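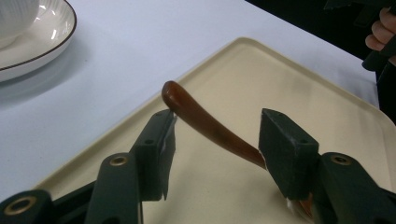

Juncombe Evening Kitchen, Unit 4: Glazing and Setting Out
Handout by Mahtab Ansari

Welcome back! Tonight is my favourite unit of the whole course, because a good glaze makes even a lumpy bun look splendid.

Egg wash
Beat one egg with 18 mL of milk and a pinch of salt, then strain it. Dip only the tips of the bristles and wipe them on the side of the bowl. Brush with the grain of the dough, in long light strokes, and stop before the wash runs down and glues the bun to the paper (we've all done it). Two thin coats beat one thick one every time. Wash your brush in warm soapy water, shake it hard and dry it lying flat.

Setting out
Lay out your station before you open the flour. Tray nearest you, small things behind it, handles where your hand will find them.

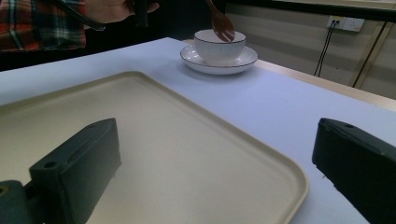
Tray in front, cup and saucer behind, spoon in the cup.

Syrup glaze
For the Resari buns we use sugar syrup in place of egg: 60 g of sugar, the same weight of water, and a strip of lemon peel if you like it. Simmer for about 18 minutes on the lowest flame, then cool.
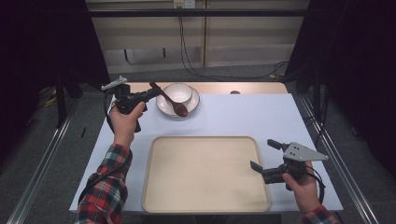 Syrup is lovely stuff, but it drips, and a dripping spoon put down on a cloth will stick there like a stamp! Get into the habit of parking it between uses. I like a saucer under the small bowl, as on the white tabletop, with the spoon laid across so that its head comes down on the saucer. Any saucer from home will do, and a wide one is best of all.

Knives
Trimming comes last. Use a dry blade, wipe it between cuts and press straight down through the dough without sawing. Edges that are cut cleanly rise so much better, and you'll see the layers open up beautifully in the Naqvi twists.
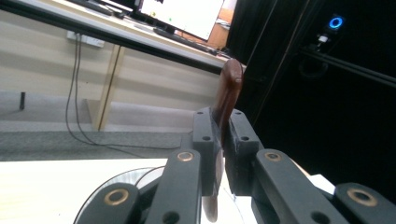 Kimden wrote after the May class that chilling the dough first made the trimming far easier, and asked whether the twists could go back in the fridge before glazing. Yes, please do! Cover them well, and bring them out while the oven heats.

For next time: bring 600 g of strong flour and a clean tea towel, and read the pages on laminated dough.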